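# Chapter 6: When the Job Moves to Your Hands

I spent my first summer out of school packing boxes at a place called Tarkow, and I was pretty bad at it. I'd like you to keep that in mind as you read this chapter, because most of what gets written about automation at work comes from people who never had to get 100 parcels out of the door before lunch. I have, and my thumbs still remember it!

So what happens to a packer when the machines show up? The short answer I used to give my students was "fewer packers." It's a fair thing to worry about, and we'll look at the job numbers in Chapter 7. But when I went back to visit Tarkow years later, what struck me was how odd the new jobs were. Some people I'd worked next to were still there. They had the same lockers and (I swear) the same coffee mugs. They just weren't packing. They were showing a machine how to pack, which is a different kind of tired.

Pavithra Namboodiri had run the returns bench when I was a kid there. Returns is the messy end of any warehouse: things come back in the wrong box, with the lid missing or a sticker half peeled off. Pavithra could pick up an item, turn it over and know where it belonged before I'd found the label. Now she spent 2 hours of every shift doing slow, careful handling work with a gripper in each hand, so that the way she moved could be recorded and used to train the arms on the Wumisent line.

"I used to be fast," she told me. "Now they want me to be clear."

I've thought about that remark a lot. Being fast was hers. She'd built it up over years, it got her a small bonus, and the younger packers looked up to her for it. Being clear paid the same hourly rate but had no bonus attached, at least at first, and nobody had worked out what a good day looked like. Was it 50 clean recordings? Was it fewer, with harder objects? The supervisors didn't know either – they'd been promoted for running a packing floor, and this wasn't one.

There were good parts too, and I don't want to skip them. She lifted less. Her shoulder had stopped bothering her. She got asked her opinion in meetings, which made her laugh, and when she said that shiny things and hollow things need different handling, people wrote it down. A firm called Drurnico, across the parking lot, had brought in the same sort of work and handed it to temps who'd never packed anything. Pavithra thought that was a mistake, and she said so to anyone who'd listen, me included.

As you go through this chapter, hang on to three terms. A *task* is one piece of work, such as moving a container from one spot to another. A *job* is the whole bundle of tasks a person gets paid for. And *tacit skill* is the stuff you can do but would have trouble explaining, like how hard to squeeze. Machines usually arrive one task at a time, and the job gets rearranged around whatever is left. Tacit skill is where the trouble starts, since you can't just write it in a manual. Somebody has to do it with their own hands, over and over, with the tool the machine will use.

We'll begin with the hands, then move on to pay, training and who gets a say.

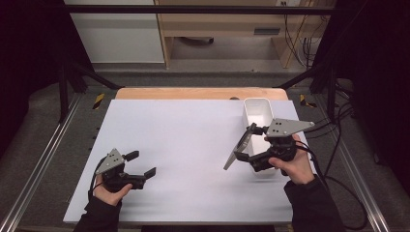
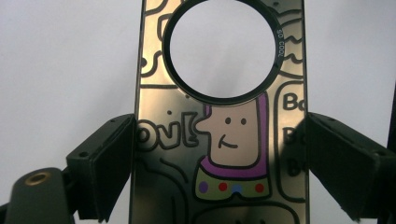
**Figure 6.1** Handling work with hand-held grippers. First, a white container on the work surface; second, a shiny plate with cartoon doodles, held between two gripper fingers.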